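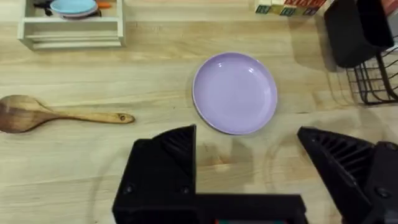

Fig. 1. Plate and wooden spoon on a table.

Popular Fiction, Unit 4: The Long Series
Handout and notes, rev. 26 Aug 2019

Read before class. Bring the book. Notes are rough, fill in your own.

1. What counts as a series

Three kinds for our purposes. Keep them apart, people mix them up on the midterm every time.

Open series. Same lead, new problem each book. You can walk in anywhere. Lead barely ages. Most older mysteries work this way.

Closed series. One story cut into volumes. Planned end (or the publisher says there is). Book two makes no sense alone.

Linked set. Same town or family, new lead each time. Romance does this a lot. Minor character in one gets her own book later.

Plenty of series slide from one kind to another. Usually open to closed, around the time the author gets tired or the readers start asking about the dead wife. Watch for the book where it happens. There's often a clumsy chapter where a lot of old business gets dragged out of a drawer.

2. Our main text

The Brevden books. All in the course reader as excerpts, except the first, which we read whole. Edition is the Isasex paperback, 575 pages. Do NOT get the abridged one, page numbers won't match and the whole ferry section is gone.

Setup: Brevden is a river town, made up. First book opens in 1833 with a flood and a missing ledger. Later books jump forward a generation at a time. So it starts looking like a closed series and ends up a linked set. Argue with me about this, I'm not sure of it myself.

Moen is the family name to track. There is a Moen in every volume but not always where you expect. In the first book the Moens own the mill. By the third they work in it. The narrator never stops to tell you this, you get it from who uses the back door.

3. Reading out of order

Old question on the discussion board, so let's do it properly.

For: publishers want every volume to be somebody's first. Libraries never have book one on the shelf. Most people have read at least one series backward or from the middle and liked it fine.

Against: reveals. Also tone. A joke in book five that is only a joke if you sat through book two.

Look at how each Brevden volume handles catch-up. Terms:

Recap: narrator tells you flat out what happened before. Ususally in the first chapter or two.

Drip: old events come in small bits when somebody needs them.

Cold start: no help. You figure it out or you don't.

Book 1 obviously has nothing to recap but notice it fakes one anyway, talking about the town's past as if we'd read about it. Very handy later. Book 2 is almost all recap for forty pages and it's a slog. Book 3 is drip and much better for it. Mark two places in the book 3 excerpt where you think a new reader would be lost. Then ask if lost is bad there. The scene at the landing, for me, works better if you don't know who the old man is.

4. Continuity

Errors vs. changes. Different things.

Error: eye color switches, dead dog barks, the bridge is north of town and then south. Author or editor missed it. (Bridge is a real one, see ch. 9 against ch. 22.)

Change: author knew and did it anyhow. Sometimes called a retcon, short for retroactive continuity. Comes out of comics. The ledger burns at the end of book 1, we see it burn. Book 3, ledger. You get a page and a half about a copy. Do we buy it?

My view, the copy is a cheat but a fair one, as a copying clerk is mentioned early in book 1 and given nothing to do. Either she planned it or she reread her own book with a pencil. Can't tell from the text. Don't write in a paper that "the author clearly intended." You don't know that and neither do I.

5. Chapter endings

Count on this being on the midterm.

Hook ending: stops before the answer. Door opens, cut.
Rest ending: somebody goes to bed, lamp goes out.
Turn ending: last line changes what the chapter was about.

Book 1 has 27 chapters. Go through and label each with H, R or T in the margin. If you can't decide, put both and be ready to say why. You'll see the rests bunch up in the middle. Is that slack or is it on purpose? Class was split on this in April and it was the best hour of the term, so come with an opinion.

Short chapters feel fast even when nothing happens in them. Try reading 14 through 16 aloud. Very little goes on. Still feels like running.

6. Comparison text

The Itamis, novella, in the reader after the Brevden excerpts. The Itamis is a ship. Whole thing takes place on board over one crossing. Not a series, never was. We use it as a control, sort of. What does a writer do with a cast she only gets once?

Things to look for:
- how fast each passenger gets a want
- how many of them get an ending (fewer than you'd think)
- the cook, who has no name and the best lines

Then go back to Brevden and ask the same of the mill hands. They get names, lots of names, and some wait two books to do anything. Is the name a promise? I'd say yes. Readers on the forums say yes too, they keep lists.

7. Writing about a series without spoiling it

For the review assignment. Reviews go up on the class page where the other section can read them, and they're one book behind us. So:

Anything in the first quarter is fair game.
Past that, say what kind of thing happens, skip what thing.
No "you'll never guess." That is a spoiler, now they're guessing.
Say which volumes you've read. If you've read one, say one. It's fine.
Tell us where a new reader should start and commit to it.

Plot summary no more than a third of the review. Last year's were mostly summary with "I liked it" stuck on the end. I want to know what the book is like to read. Slow? Funny? Did you put it down and for how long?

Up to 3 short quotes, with page numbers. Isasex edition, see above.

8. For next time

Finish book 1. Margin labels done. Read the book 2 excerpt but don't suffer over it, skim the recap if you have to and note where you started skimming, we'll compare.

One paragraph, typed: pick a Moen, say what they want in their first scene and whether the book remembers. Hand in at the start of class. No email copies pleas.

Extra if you have time: first chapter of any series you've never read, from any volume but the first. Write down every question you have by the end of it. Bring the list.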